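Home | Syllabus | Weekly Notes | Readings | Office Hours

Filed under: Sports Media, Broadcast Rights & Scheduling

Week 5 notes: How a small league sells its games

Good to see so many of you on Monday, April 23, 2018, even with the rain. I promised to write up what we got through, plus the part at the end I rushed, so settle in with something to drink and we'll take it slowly.

We started with the basic question of what a broadcaster is buying. When people hear "rights," they think of the live picture, and that is usually the biggest piece, but a contract will nearly always list several others: highlights, delayed showings, radio, clips for phones, and the archive. A league can sell all of these to one buyer or split them up. Splitting often brings in more money on paper, and it also means more phone calls, more lawyers, and more chances for a fan to have no idea where the game is on. 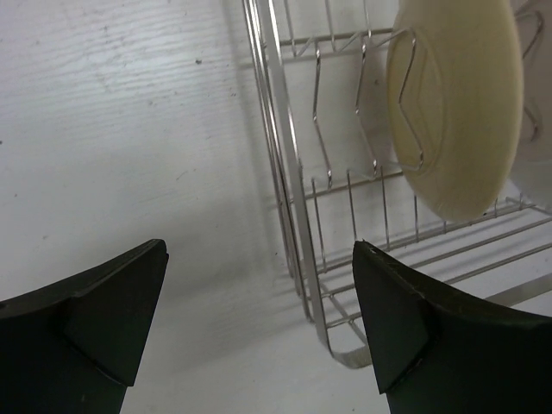 Wire dish rack on a white surface.

Our running case is the Grorneck League, the semi-pro volleyball league we met in March. Remember the two offers on the table. Elerix wanted everything, live and recorded, for five seasons. Swanson wanted only the live matches, 51 of them a season, and would leave the clips and the archive with the league. Jianguo Yuan asked a very good question in class, which was why anybody would take the smaller package. My answer was a bit of a ramble (sorry!), so let me try again. A buyer who takes only live games doesn't have to staff a highlights desk, and can put the money into cameras and announcers. For a league whose matches have looked a little rough on screen, that can be worth a good deal.

Then we looked at attendance. The league's average crowd was 1,173 in the season before any matches were shown, and its final drew 2,581. Please be careful with those two numbers, because several of you put them side by side in your homework as though they measured the same thing. One is an average over a whole season and the other is a single big night — of course the second is higher. If you want to argue that television helps or hurts the gate, compare one season's average with another's.
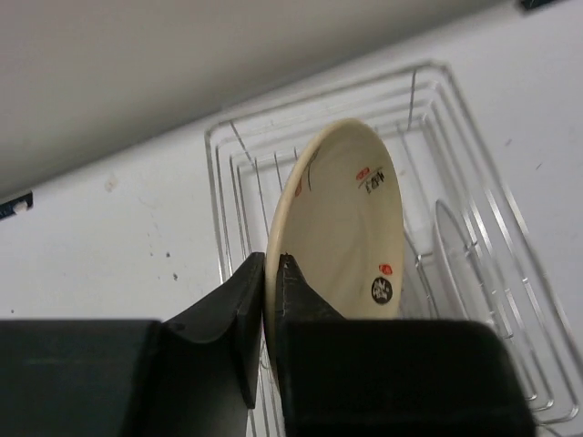 Cream-colored plate, held by its lower edge.

Now the part I hurried. An exclusive window is the stretch of time when the buyer has the live match and no one else may show any of it. After it closes, others may run short clips, if the contract lets them. Vasco Aguiar wondered whether a club's own website counts as "others," and under the Grorneck draft it does, which the clubs were not at all happy about! Read clause 5 again with that in mind and see whether you would have signed.

For next time, read the Fesitz chapter on scheduling and write one page on which offer you would take. Pick a side, please. I enjoy a good "it depends" as much as anyone, but the league has to send somebody a contract. Bring a printed copy, and keep your notes on exclusive windows handy, as we'll start there.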